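Call for participants – Working group on good practice for simulated gripper trials

Sositz is putting together a small working group to finish our practice guide for teams who test grippers in simulation before anything touches a real cell. We have a draft. It's messy. Need people who do this work daily and have opinions.

Who we want
Simulation engineers, cell integrators, safety leads, test technicians. Grad students fine if you've run trials yourself. Also very keen on anyone who has had to sign off a cell based on somebody else's sim results and didn't like it.
No need to be a member. No fee. Companies can send 2 people max, please not from the same team.

What the guide covers so far
– What has to be written down before a trial starts (finger type, opening, pad material, surface, lighting, start pose)
– How scene changes get logged. Right now everybody does this differently and half of us don't do it at all
– When a sim result can be used in a risk assessment and when it can't
– Who is allowed to change a pass/fail limit after the runs have started. Short answer in the draft: no one. Expect arguments
– Naming and storing of runs so another site can repeat them

Section on lighting and surfaces is the weakest. The Omville group wants hard shadows and patterned stone or tile floors as required test conditions, Barbosa wants them optional with a note in the report. Both sent long comments. We need fresh eyes on it, and ideally someone who has compared the same task on plain and busy backgrounds and kept the numbers.
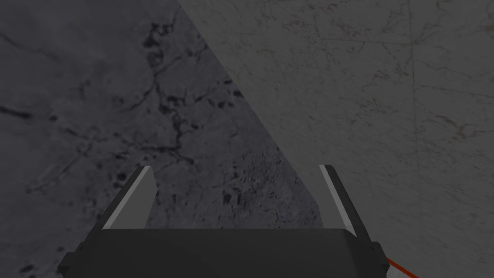
Same goes for the start pose rules. Draft says fingers fully open, nothing between them, pose recorded in the log before the first motion. Some teams start half closed to save cycle time and say it makes no diference. Maybe so. Bring data.

What you'd be doing
Reading the draft (40 pages, lots of tables, sorry). Commenting in the shared file. One call a month, 11 a.m. Eastern, they run an hour and we do stop on time. Between calls maybe a short task, like running one of the reference trials on your own setup and sending back the log sheet. If your simulator can't load the reference scene tell us early, we'll find you another task.

First call is in December. Plan is to have a clean version out for public comment by spring, then one more round for fixes and done.

What you get
Name in the guide if you want it. Early access to the reference scenes and the log templates. Travel paid for the in-person meeting at the Wellano site – lunch too. No salary or stipend, this is unpaid.

Ground rules
Don't bring confidential customer stuff. Anything you put in the shared file can end up in the published guide. If you sell simulation software say so up front, you're welcome but you don't vote on the tool requirements section. Votes are simple majority, dissents get printed in the back.

How to apply
Short email to Jucélia Furtado at Sositz, subject line "sim practice group". Tell us:
– what you work on, and which gripper types
– which section of the guide you'd want
– one rule you think every team should follow and why
– your time zone

No CV needed, no cover letter. Half a page is plenty. We have 15 seats and will try for a mix of big shops, small shops and universitys. Everyone gets an answer either way. If you can't join but want to comment on the draft, write anyway and we'll put you on the reader list.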